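Recording a two-handed folding task with the Okora hand-held gripper kit
Updated 30 June 2023

These steps cover cloth work with a pair of Okora grippers, as sold by Brurkeo. Allow 20 minutes for the first set.

Step 1. Charge both grippers and start a new session in the Cao app. Name the session after the task.

Step 2. Scan the QR code on each gripper. The app asks for left, then right.

Step 3. Clear a flat surface. A made bed works well for shirts and towels.

Step 4. Close the fingers on one edge of the cloth, then take the opposite edge with the second gripper. Lift until the cloth is off the surface. Move at a normal pace and don't twist your wrists more than you need to.
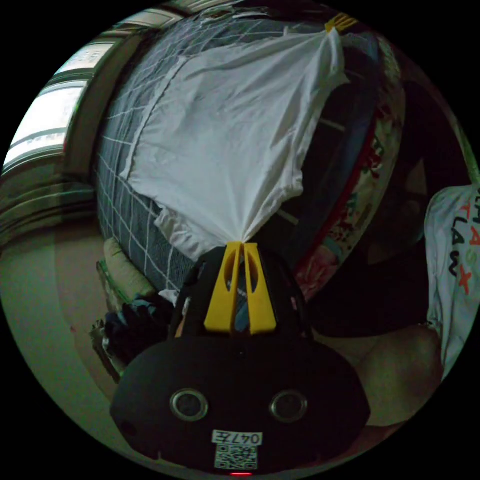
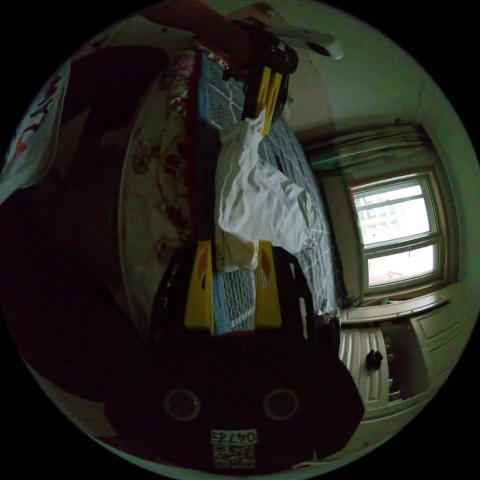

White cloth held between two sets of yellow fingers, over a bed.

Step 5. Lay the cloth down, fold it, and open both grippers before you stop the recording. Do 8 takes, then upload. The basic plan holds 200 takes.

Questions about the kit go to Birthe Lykkegaard at the Brultcombe office.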